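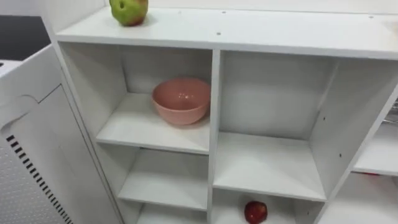 Every flooring salesman I've met says his planks are waterproof, and Mulleck's man said it twice before he sat down. I asked for that in writing and got a brochure. I have white open shelves with a green apple up top and hardly anything else on that board, so a salesman can't tell me my room is too busy for dark planks. He tried. 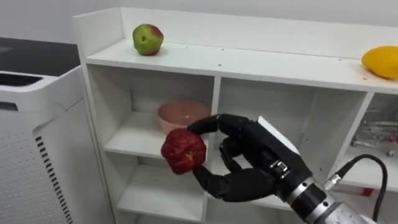

Red fruit, white shelves.

The quote came to almost $100 a square yard, with a warranty that leaves out standing water. What other kind is there? Édgar Apaza laid Varkik in his hallway 5 years ago and two boards have already lifted.

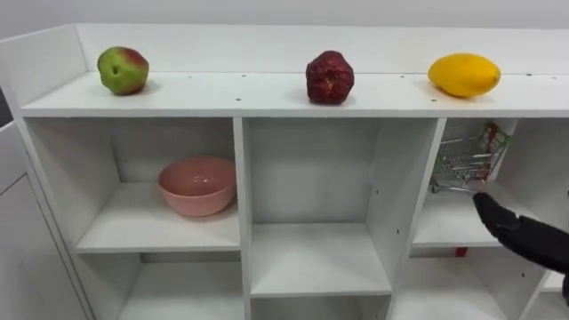 Filed under: Floors

I'm waiting on Kopecký's price in January. I expect another brochure.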